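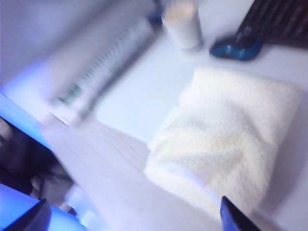
第4章 タオルたたみ作業の設定

4.1 この章の対象

この章では、Esine アームに Nullon 制御ソフトを組み合わせ、机上でタオルをたたませるときの設定手順を説明します。アームの据え付けと配線は第2章、非常停止の確認は第3章を先に済ませてください。

家庭や店舗の作業のうち、現行版で扱えるのは一部です。作業ごとの対応状況は次のとおりです。

平らに置いたタオルの二つ折り、四つ折り:対応
たたんだタオルの移動:対応(条件付き。4.5を参照)
かごに入った洗濯物からの取り出し:試験対応
衣類(シャツ、靴下など)のたたみ:未対応
机の上の片付け全般:未対応

試験対応の機能は、人がそばについて使うことを前提にしています。無人運転には使わないでください。

4.2 準備するもの

・綿のタオル。設定時は無地で厚手のものを推奨
・明るい色で、つやの少ない作業面
・Grajales 校正シート(付属品)
・Cladport 接続箱(電源投入済みのもの)

注記:パイル地は表面に細かい凹凸があり、指先が掛かりやすい反面、重なった枚数を見分けにくい生地です。薄手の手ぬぐいやガーゼ地では、設定値が大きく変わります。

4.3 作業範囲の登録

1. 制御画面で「作業範囲」を開きます。
2. 校正シートを作業面に置き、四隅をテープで留めます。
3. 「校正開始」を押します。アームが4か所を順に確認します。
4. 画面に残差が表示されたら、値が許容範囲内であることを確かめて「保存」を押します。
5. 校正シートを外します。

注意:校正中はアームの可動範囲に手を入れないでください。手首を回す動作では、指先が予想より外側を通ることがあります。

6. 「除外領域」を開き、作業面に置いたままにする物を囲みます。キーボード、マウス、カップなどは必ず登録してください。制御ソフトは机上の物を自動で避けますが、白い机の上の白い物は輪郭の検出に失敗しやすいため、自動検出だけに頼らないでください。
7. 除外領域とタオルの間に、開いた指が通るだけの余裕があることを確認します。余裕がない場合、画面に警告番号66が出ます。物を動かしてから6に戻ります。

警告:飲み物の入った容器は作業面に置かないでください。除外領域に登録していても、タオルの端が引っ掛かって倒れるおそれがあります。

4.4 たたみ動作の設定

1. タオルを作業面に広げ、大きなしわを手で伸ばします。
2. 「生地」で「パイル・厚手」を選びます。
3. 「たたみ方」で「二つ折り」を選びます。四つ折りは、二つ折りが安定してから試してください。
4. 速度を20%に設定します。
5. 「縁を検出」を押します。画面の線がタオルの縁に重なっていれば「確定」、ずれていれば「再検出」を押します。
6. 指を全開にした状態で「つかみ位置を確認」を押します。アームは縁の手前で止まります。
7. 指先の高さを調整します。下げすぎると作業面をこすり、上げすぎると上の1枚しかつかめません。
8. 「1回実行」を押し、最後まで目を離さずに見ます。
9. 仕上がりを確認し、「良」または「やり直し」を記録します。

注記:縁の検出には、縫い目のある平らな帯の部分を使います。縁が内側に丸まっていると検出できないことがあります。手で起こしてから5をやり直してください。

注記:手首のカメラは動作中に像がぶれます。縁の検出とつかみ位置の確認は、必ずアームが静止した状態で行われます。動作中の映像がぶれていても故障ではありません。

4.5 たたんだタオルを動かす場合

たたんだタオルは、折り目側からつかませてください。開いた側からつかむと、持ち上げたときに崩れます。移動先は作業範囲内の平らな場所に限ります。棚への収納と積み重ねは、現行版では対応していません。

折った部分に生地のかたまりが残っている場合も、制御ソフトはこれを直しません。上からならす動作は用意されておらず、手で整える必要があります。

4.6 どこまで任せられるか

導入前の問い合わせで多いのが、洗濯物を全部任せられるかという質問です。現時点では任せられません。当社の試験室で厚手のタオルの二つ折りを682回行ったところ、人の手直しなしで終えたものは9割近くでした。ただし、この試験では人がタオルを広げて置いています。丸まった状態から始めると完了率は下がり、時間も人の手作業より長くかかります。

店舗などで使う場合は、広げる工程と積む工程に人を残し、間の折る工程だけをアームに受け持たせる配置にしてください。枚数が少ない日は、人がたたむほうが早く終わります。

4.7 うまくいかないとき

縁が検出されない
照明を確認します。作業面とタオルがどちらも白い場合は、斜めから光を当てて縁に影を作るか、色のついた敷物を使います。

指が空振りする
指先の高さを下げます。それでも直らないときは4.3の校正をやり直します。

二つ折りの端がそろわない
速度を下げ、タオルの置き方が斜めになりすぎていないかを確認します。

動作の途中で止まる
接続箱の表示を確認します。橙の点滅は通信の中断です。アームを手で動かさず、制御画面の「復帰」を押してください。

本章の内容は2022年9月29日時点のソフトウェアに基づいています。四つ折り後の移動については第5章を参照してください。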